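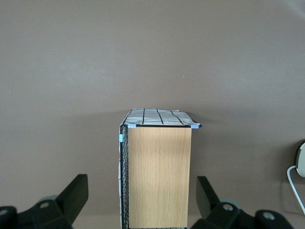 Storage unit, wood-grain end panel and mesh side.

Subject: Re: [opera-prep] Rasteo: parts and vocal score disagree in Act 2
Date: 4 Jun 2026

> We are doing Rasteo in the fall with the Nikolovski rental set and I have
> started checking the orchestra parts against the vocal score. Act 1 is
> clean apart from a few missing slurs. Act 2 is not. The full score and
> the vocal score part ways at rehearsal figure 29 and do not line up again
> until the scene change. The vocal score has the ferryman's second verse.
> The full score goes straight from the end of the first verse into the
> chorus. The wind parts follow the full score, the strings follow the
> vocal score, and the harp has both versions with a strip of paper glued
> over one of them.
>
> Questions:
>
> 1. Is the second verse original or was it added?
> 2. If we keep it, is there a full score of it anywhere?
> 3. Does the synopsis in the front of the vocal score match either
> version? It has the daughter hearing the whole confession from the
> boathouse, and in my full score she does not enter until after the chorus.
> 4. Has anyone built surtitles for this that we could borrow?

I prepared this piece for the Berkgate production and still have my notes. Answers in your order, then a few things you did not ask about but will run into.

1. The verse is original in the sense that it is in the composer's first draft and was sung at the first run. It was cut for the touring version, which had a smaller chorus and no boathouse set. The full score you have was copied from the touring material. The vocal score was engraved earlier and never revised. Nikolovski ships them together as one set. I wrote to them in April and they confirmed that they know the two do not match, but there is no corrected printing on their list at present.

The strings follow the vocal score because the string parts were also copied earlier. The wind parts were redone for the tour, with two players per desk folded into one. This means that restoring the verse is a wind problem only. You do not need to touch the strings, apart from the bowings, which were entered by at least three different hands and contradict one another from the figure onward.

2. No full score of the verse that I could find. There is a set of manuscript wind parts from the first run, and the hire department will scan them if asked. Ask for the "first material" by that name. If you ask for "the original parts" you will be sent the touring parts again, as I was. The scan is missing second bassoon. I rebuilt it from the cello line, which it doubles in the first verse with two exceptions, both of them at cadences. It worked in the room. I make no claim that it is what was written.

Timpani are tacet in the verse in the first material. The percussion part in the rental set has a roll penciled in at the join. It belongs to the cut version, where it covers the jump in key. With the verse restored the roll is in the wrong key and has to come out. Please check this before the first orchestra rehearsal and not during it.

3. The synopsis matches the first version, with one mistake. It puts the confession in the boathouse. In the first libretto the confession takes place on the landing and the daughter listens from the boathouse. It is a small thing on paper, but our director took the synopsis at face value and staged the ferryman indoors, and then the offstage chorus had nowhere to be. If you are printing a synopsis in the program, I would rewrite the paragraph. What we used at Berkgate was:

"Act 2. The landing, before dawn. The ferryman waits for the first crossing. Believing himself alone, he admits that he took the strangers' money and left them on the far bank. His daughter hears him from the boathouse. The villagers arrive for the crossing and ask why the lamp is out. The daughter comes forward and offers to row in his place."

You may use it as it stands. No credit needed.

In the touring version the daughter hears nothing. She learns of the money from the chorus, which explains why her entrance comes later in your full score. The two versions do not mix well. If you take the cut and keep her early entrance, she stands on stage for the whole chorus with nothing to sing and her line "I heard it from your mouth" makes no sense. If you take the cut, use the alternate text, "I heard it on the road." It has the same number of syllables and the same stress. It is in the touring wind parts as a cue in the first oboe and, as far as I know, nowhere else in the rental set.

4. We have a surtitle file. It was made in Wulier and has 176 slides for Act 2, which is too many. The chorus repeats its text and whoever laid it out gave each repeat a new slide. I would combine these. The export to plain text works, but Wulier drops italics for the offstage lines, so you will need to mark those again by hand. The slide numbers in our operator's score follow the first version. If you take the cut, do not renumber. Mark the unused slides as skipped, in case the conductor changes course. Ours did, twice.

Other items:

Numbering. The bar numbers in the vocal score restart at each scene. The bar numbers in the full score run through the act. The rehearsal figures are the only system common to both, and they break at the verse, as you found. We lettered the restored bars with a lower-case letter after the figure (29a, 29b and so on) and left everything after it alone. This was entered in every part by hand before the parts went out. It took one person an afternoon. It is faster than calling out two sets of numbers for the length of a rehearsal period.

Timing. With the verse, our Act 2 ran 45 minutes from the downbeat to the blackout. I did not time the cut version. The verse is marked at the same tempo as the first, but the text is denser and our baritone needed it slower. If your house has an overtime limit, measure it at the first sing-through.

Transposition. The first-material clarinets are in A throughout. The touring clarinets are in B flat. If you drop the scanned pages into the touring part without changing anything, your players have a change of instrument with a bar and a half of rest to do it in. We had the verse copied out for B flat. I can send the file. It has been proofread against the scan and played from, and I know of one remaining error, a missing natural in the second clarinet, in the fourth bar from the end of the verse. It is not marked in the file. Please mark it.

Offstage chorus. The vocal score says "distant." The first material says "behind, near." We followed the first material and used a monitor for the conductor's beat. With the singers farther back, they were late on every entry after the key change.

Return of material. Nikolovski asked for all pencil to be erased before return, including the figures with letters. I asked whether these could stay, given that the next company would need them, and was told no. Keep a copy of your own marked list.

If you want the clarinet file and the surtitle text, write to me off list and say which notation program you use. The second bassoon part is on paper only and I would have to scan it.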